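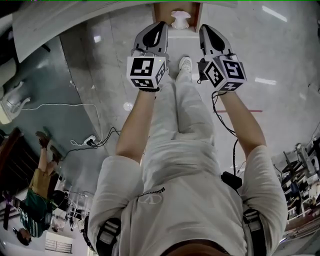 4.2 Comparing the two hand-held grippers

Figure 4. The grippers held out at arm's length, seen from the head camera, with the marker cubes at their bases and a small white mushroom-shaped object on the wooden box ahead.

I started this project with one favorite gripper and I'd like to admit that up front, so you can read the rest of the section with the right amount of suspicion. The Bastow was the one I had used for my earlier work, I knew how its trigger felt, and I had already written most of the tracking code for it. The Markeck came in later, in February, and I mostly expected it to confirm what I already thought. It didn't, at least for small objects.

Both grippers are carried in pairs, one in each hand, and both take the same white marker cube at the base (Figure 4). I kept the cubes identical on purpose. If I had let each gripper use its own mount, any difference in tracking could have come from the mount, and I'd have been arguing with reviewers about printed plastic for the rest of the year. The cube patterns are read by the head camera at the same rate for both, and the pose of the fingers is worked out from the cube with a fixed offset measured once per gripper.

The test itself is pretty plain. An operator stands in front of a low box, picks up a small object with one hand, passes it to the other, and puts it back down. I ran 200 trials per gripper, with the order shuffled inside each session so that the second gripper wouldn't always get the tired arms. A trial counted as a success if the object went through both hands and ended up back on the box without being dropped or touched by a finger (a human finger, I mean). Tracking loss was scored separately: if either cube went unread for more than 500 ms, I marked the trial as lost even when the pick itself went fine.

On the picks, the Markeck did better than I wanted it to! Its pads give a little more at the tip, and with rounded objects that seems to matter a lot. The Bastow tends to push a round cap sideways just before it closes, and then you have to chase it. Of all the failed trials across both grippers, 19 were this exact slip, and every one of them belonged to the Bastow. I went back through the recordings twice to make sure I wasn't lumping different things together, and I think the label holds up.

Tracking went the other way. The Markeck's body is longer, so when people bring their hands together for the pass, the wrists turn inward and one cube ends up hiding part of the other. With the Bastow the hands stay closer to parallel, and the head camera keeps a decent view of at least two faces on each cube. I also had trouble with glare. A shiny floor under ceiling lights puts long bright streaks behind the cubes, and the detector (I used the Restaritz library with its default thresholds) sometimes throws out a perfectly good marker when a streak touches its border. Raising the contrast threshold fixed most of it, and I reran the affected trials with the new setting for both grippers.

I should say something about comfort too, even though I didn't plan to measure it. The harness straps carry none of the gripper weight, so all of that is on your forearms, and after almost 100 trials you really start to notice where the weight sits. The Markeck is nose-heavy. I got into the habit of dropping my elbows with it, which changes the approach angle, and I can see that drift in the wrist data toward the end of each session. I haven't corrected for it. Anyone who wants to use these numbers for long sessions should keep that in mind, or just take more breaks than I did.

For the policy training in Section 5, I ended up using the Bastow with the softer Markeck-style pads glued over its own. It's a bit of a hack, and the finger offset had to be measured again afterward, but it keeps the parallel hand posture and gets rid of most of the sideways push. I tried the pads in two thicknesses and stayed with the thinner one, as the thick ones kept the jaws from closing all the way on flat parts. The same pads went onto the arm-mounted gripper on the Hosseinzadeh rig, so that the robot's fingers would touch objects the same way the operator's did.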